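Mountain Golf and Golf Travel > Trip Questions
Thread: Sinberg as a visitor, walk or take the buggy?

Posted by despina_m
November 6, 2021

Good evening to all. I have read this forum for a long time but I write for the first time, so please forgive if my question is in the wrong section.

My husband and I want to play at Sinberg next May. We have played mostly on flat courses near the sea, and we always walk. The course page says that the clubhouse is at 1,004 metres and that the buggy is "recommended". It does not say that it is obligatory. When I wrote to them they answered very politely, but they only repeated the same word, recommended.

My questions are these. Is it possible for a person of normal fitness to walk the whole course with a trolley? Is May too early, are the greens already good? And is it better to sleep in the Hovier apartments or down in the town?

We are not strong players. I play from the front tees and I am happy when I do not lose many balls.

Thank you in advance,
Despina Mladenović

Posted by lowstinger

Take the buggy. I walked it once and by the last holes I could not make a proper swing. The front nine is all right, it goes around the lake meadow and there is almost no climb. The back nine goes up, then it goes up again, and the paths between green and next tee are longer than some of the holes.

The club says "recommended" because they cannot force you. Read it as "please".

Posted by grassandgravel

I do not agree with lowstinger and I have walked it many times, with my mother who is retired. It depends very much on what you carry. With a full tour bag, no. With a light bag and half of the clubs, it is a lovely walk, and you see things which you will never see from the buggy track, because the track goes behind the trees for most of the second half.

The long climb is from the tenth green. There is a bench in the middle of it. Sit on the bench, let the group behind play through, nobody is angry there.

Posted by lowstinger

I was angry there. We waited at every tee for walkers. I have nothing against walking, I walk at home, but on a mountain course in the good season you must think of the people behind you. There is a rule about pace of play and it is printed on the scorecard.

Posted by grassandgravel

The slowest group I ever saw at Sinberg was in two buggies. They drove together to each ball, one after another, and looked at it all four of them. Slow play comes from the player and the legs have little to do with it.

Posted by Kettle_Bend

Can we come back to the question of despina_m, please?

About May. I was there in the middle of the month and the greens were healthy but slow. They had been sanded and the ball jumped a little on the first metre. The fairways were soft and nothing was rolling, so the course plays longer than the card says. In the shade of the north side, on the holes after the climb, the ground was heavy, and a trolley with thin wheels sinks there. This matters for your decision. A push trolley is easy on dry ground and very tiring on wet ground.

If you have electric trolley it is another story. Mine is a Bretix, not the newest, and the battery did the full course but with nothing left at the end. Uphill it eats the battery. A friend has the smaller battery of the same trolley and he was pushing by hand from the fifteenth.

Posted by despina_m

Thank you to everybody, I did not expect so many answers so quickly.

We have two simple push trolleys with three wheels each. The wheels are rather thin, so what Kettle_Bend writes makes me a little worried. Is it possible to rent an electric one there? And do they make you pay the full day if you use it only for the second half?

I do not want to be the person who makes others wait. But my husband has a bad back and the buggy is not good for him, he feels every stone in it. For him walking slowly is better than sitting.

Posted by fourputt_franz

You can rent them in the shop, from Mr Berisha. They do not have many, so write before. The price was the same for nine holes or for the whole round when I asked, but he is a reasonable man and he may do something for you if the shop is quiet.

With the bad back I would do this: reserve the earliest tee time. The regulars come later, when the dew is gone. You will have wet shoes but no person behind you until the turn. I say this as somebody who plays slowly and does not like to be watched.

Posted by lowstinger

If it is a medical matter then of course walk. I wrote too sharply before. The early start is good advice. Only do not believe that the course is empty in May, there is usually a club competition and then the first tee is closed for half of the morning. Ask for the calendar when you book.

Posted by Kettle_Bend

Now the sleeping. I have tried both.

The town is cheaper and there are restaurants, but the road up has many bends and in the early morning there can be fog. If you take the first tee time as fourputt_franz says, you will get up in the dark.

The Hovier apartments are about 400 metres from the clubhouse, so you can leave the car and walk with the trolley. They are plain but clean. You have a small kitchen and you cook for yourself, because the clubhouse kitchen closes early outside of the high season. Bring your own coffee. The shop in the town has everything else, but up at the course there is only chocolate and golf balls, and the chocolate is better value.
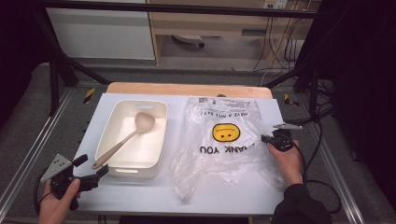 Posted by grassandgravel

We also stay at Hovier always. Ask for the side which looks to the practice green. The other side looks to the shed of the greenkeepers, and they start the mowers very early. There is a room on the ground floor with a lock where you can leave bags and trolleys, and you get the key for it together with the apartment key. Do not forget to give both back. I drove home with one and had to send it by post.

About the kitchen, Kettle_Bend is correct that the clubhouse closes early, but the soup at midday is very good and not expensive.

Posted by fourputt_franz

I prefer the town. After golf I want to sit in a restaurant and complain about my putting to people who have no choice but to hear it. At Hovier in the evening there is only the dark and the cows.

The fog is true but it is not every day.

Posted by lowstinger

One more thing for a visitor who is used to the sea. The ball flies further up there. It is not a big difference, maybe half a club, but on the short hole over the ravine I have seen many people go through the back, where it is out of bounds. On the uphill holes you feel nothing of it because the slope takes it away again. So I would not change anything on the uphill ones beyond the usual extra club, and on the flat and downhill ones I would take a little less.

Posted by grassandgravel

Here I agree with lowstinger, please write it in the calendar.

But at the ravine, from the front tee, the carry is short and the safe side is left. For despina_m the miss to the right is the bad one.

Posted by despina_m

I have now spoken on the telephone with the shop. Mr Berisha will keep for us one electric trolley, and both bags can be fixed on it if we bring only the half sets. I did not think of this possibility. He says that the track on the north side is repaired this winter, so perhaps it is less heavy in the spring, but he does not promise.

We will sleep at Hovier for three nights and play on two of the days, with a rest between for the back. I asked for the side with the practice green. The early tee time is still open, they publish the competition calendar only after the new year, so I must call again.

If anyone knows whether soft spikes are enough for the wet grass on the climb, or if it is better to have something with more grip, I would be glad to hear it. My shoes are old and quite smooth.

Posted by Kettle_Bend

Change the spikes before you go. With smooth ones the walk up is fine, but on the path down behind the sixteenth green I sat on my trousers, with the putter in my hand. Write to us how it was when you are back.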